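Papers > Field robotics > Corkach retail handling study > Section 4

4. The Drurkov Kit Under Test

4.1 What is supplied

The gripper evaluated in this study is sold by Drurkov as part of a retail handling kit. The kit contains the gripper body, two finger sets, a wrist camera with its bracket, a cable harness, and a license for Canura, the vendor's teaching and grasp planning software. A service plan is sold separately and covers remote setup and one finger replacement per year. We bought the kit at list price and did not take the service plan. The vendor had no part in the tests and did not see the results before submission.

We used the notched metal fingers for all runs reported here. The second set, with flat padded tips, was tried by Hanyu Dai during setup and set aside after it let go of filled bottles when the arm turned quickly. Results for the padded set are not included in the tables.

4.2 Installation

Mechanical assembly followed the printed guide and gave no trouble. The camera bracket has two positions. In the forward position the camera sees more of the shelf but loses the inner faces of the fingers. We chose the rear position, which keeps both fingertips in view when they are open (Figure 7). The cost is that the gripper body fills the bottom center of every image, and Canura must mask it. The mask shipped with the software was drawn for the padded fingers and had to be redrawn by hand.

Calibration between camera and wrist was repeated after each change of fingers. Peiyu Zhong wrote a short script for this step because the one in Canura stops without a message if the calibration board is partly covered.

4.3 Shelf task

The test area at Corkach has a white tabletop in front of a shelving unit stocked with bottled drinks grouped by type. The arm is asked to take one bottle of a named type and place it upright on the table. Some drink types are stocked on both sides of the metal upright that divides the unit, and either side is accepted as correct. A run counts as a failure if the wrong type is taken, if a neighboring bottle falls, or if the arm stops and needs an operator.

Each of the three operators (Dai, Zhong, and Ximeng Jin) ran the task with the same list of requests in a different order. In total the kit attempted 2,607 picks. Of these, 170 ended in failure by the rules above. Failures were sorted by Xinyi Cui from the logs and wrist images, without knowing which operator was on duty.

The most common cause was a wrong estimate of depth on clear bottles, where the fingers closed short of the neck. Strong light from the glass at the end of the shelving made this worse on the right side. The second cause was blur. Canura takes its picture while the wrist is still turning unless the settle time is raised from its default. We raised it to 400 milliseconds after the first block of runs and kept it there. Runs from the first block are marked in the tables and are included in the total.

4.4 Wear and upkeep

The notched tips showed light polishing at the end of the test and no bending. One finger screw had to be tightened twice. The guide does not list a torque for it, and Murdo Moncrieff set a value by trial, given in the appendix. The vendor's inspection sheet asks only for a check of the cable, and we suggest that buyers add the finger screws to it.

We did not test the kit with cans, cartons, or bags, and the findings here should not be read as covering them.

Contact: Corkach retail handling study | Copyright 2018 the authors | Back to top

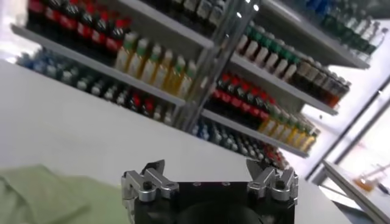
Figure 7. Wrist camera view with the notched fingers open, facing the drinks shelves.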